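We use cookies to keep you signed in and to remember your diff view settings. Accept / Manage preferences

pelia-grasp README

Pelia turns handheld gripper recordings into training episodes for the Trarden policy. Takes raw video plus the pose log, spits out synced, cropped, labeled clips. Also does a first pass at contact detection but dont lean on that yet, see Known problems.

Status: works on my machine and on the lab box. API will move.

Install

Python 3.10 or newer. Clone, make a venv, then

pip install -e .
pelia check

check prints the decoder it found and whether the calibration file loads. If it says "no calib" copy calib/default.yaml to calib/local.yaml and fix the lens numbers by hand. Do not commit local.yaml.

Quick start

pelia sync raw/ --out work/
pelia crop work/ --mask fingers
pelia label work/ --task phone_case
pelia export work/ --format seltau

Sync first, always. Crop reads the synced timestamps and will happily run on stale ones without telling you. Export to the Seltau format is the default now, the old one is behind --format legacy and goes away next release.

What's in the set

Around 3,000 episodes in the current pull, 407 of them phone cases. The rest is cups, cable ends, small boxes. Phone case task is: approach, close on the case, lift it out of the holder, set it down on the table. Start pose of the hand is different every time on purpose. Case design varies too, plain ones and printed ones, becuase the first detector latched onto solid colors and fell over on anything with a pattern. 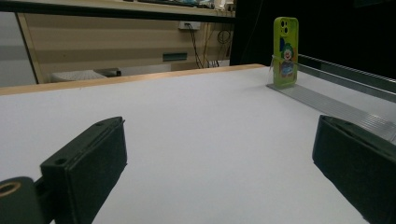
Episodes are stored one folder each: video.mp4, pose.csv, meta.json. Pose is in the tabletop frame, meters and radians, quaternion is xyzw. If your rotations look mirrored you are reading it as wxyz. Everyone does this once.

meta.json fields that matter:

- task: string, has to match tasks.yaml
- ok: true/false, set by whoever reviewed it
- grip_open, grip_close: frame index, from the contact pass, can be null
- holder: clear, solid or none

Clear holders are the hard ones. Depth goes right through and the segmenter glues the holder to the object. Use --holder-prior when you run label, it pulls the bottom edge of the object mask up a bit. Helps more than it should.

Finger mask

One static mask per finger set, in masks/. We mask the fingers for the object detector only, the policy gets the full image. Tried masking for both, policy stopped closing in time. If you swap finger pads or move the camera even a little, redo the mask:

pelia mask new --from work/any_episode

Takes a couple of minutes. Old masks stay in the folder, name yours with the finger set.

Training

Config is configs/trarden_small.yaml. Batch and learning rate in there are what we use. Checkpoint every 500 steps, keeps the last 17, older ones get deleted so copy out what you want to keep. Resume with --resume last. Resume from a named checkpoint is broken when the path has a space in it.

Known problems

- contact detection fires early on shiny pads, sometimes several frames
- sync drifts on long recordings, split them before you run it
- glare on white tabletops shows up as a second object, raise min_area
- label crashes on episodes with no pose rows, delete the folder or pass --skip-empty
- Hinrichs viewer shows gripper width upside down, its the viewer, values in the csv are fine
- the Windows build is untested since June

Splits

splits/train.txt, val.txt, test.txt. Split by recording session, so the same table setup never lands in two of them. Please dont reshuffle by episode, val numbers go way up and mean nothing.

Contributing

Small PRs. Run pelia check and the tests in tests/fast before you push. tests/slow needs a GPU and the sample pack, CI runs those overnight. New tasks go in tasks.yaml plus at least one reviewed episode.

License

Code is MIT. Data is research use only, see DATA_LICENSE.

Related

- trarden-policy: model code and eval scripts
- seltau-format: episode spec and validators
- hinrichs-viewer: scrub through episodes in the browser
- pelia-calib: lens and hand-eye calibration helpers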